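3. Construction of the Hand-Held Gripper
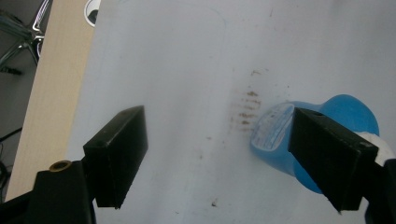 Last changed: Nov 11, 2024

Figure 3. View from the hand-held gripper over the bench, with a blue plastic bottle lying at the right finger.

3.1 Mechanical parts

The gripper was built in the Doltent workshop, a shared space with one printer, a drill press and hand tools. All structural parts were designed to be made there. The two fingers are black rectangular pads, each carried on its own angular mount (Figure 3). The mounts take brass threaded inserts, one of which can be seen in the upper face of the left mount. Inserts were chosen after the first set of mounts, which used screws driven straight into the plastic, lost their threads during finger changes in August.

The mounts ride on a pair of parallel rails and are linked by a rack and pinion, so that both fingers travel the same distance when the trigger is pulled. Play in the linkage was the main source of error in the early builds. A light spring between the racks removed most of it, at the cost of a slightly heavier trigger.

3.2 Finger pads

The inner face of each pad is flat. Curved and ribbed faces were tried and dropped. They held round objects well but made the contact point hard to predict, and the contact point matters more to us than holding force. The squared ends let the operator slide a finger along the table and reach under the side of a low object. The corners scuff in use - this has had no measurable effect on the grasp, and pads are replaced only when an end is no longer square.

3.3 Work surface and objects

Recording took place on a matte white tabletop with a light wooden board running along its left side. The matte finish was preferred over the glossy bench used by Simanjuntak in the earlier build, where reflections of the fingers upset the tracking. The surface was not masked or repainted between sessions, and brownish marks on it were left in place. They give the tracker a few fixed features on an otherwise plain field.

Plastic bottles lying on their side form the hardest object group in the set. The body is wider than the neck, so two flat fingers closing at the wrong angle push the bottle along the table or turn it. Figure 3 shows the right finger against such a bottle, its neck toward the middle of the table and the left finger well clear of it. Contact with one finger before the other is common in hand-held operation and was not treated as a fault.

3.4 Recording

We recorded 1,559 grasp attempts over 12 sessions. Of these, 1,435 were kept. The rest were removed for dropped frames or for loss of tracking, in most cases during fast wrist motion. Each session was limited to 35 minutes, after which the trigger spring was checked and the finger opening was measured again with calipers. The kept attempts were converted to the Trullero log format and split by session - never by attempt - before training, as described in Section 4.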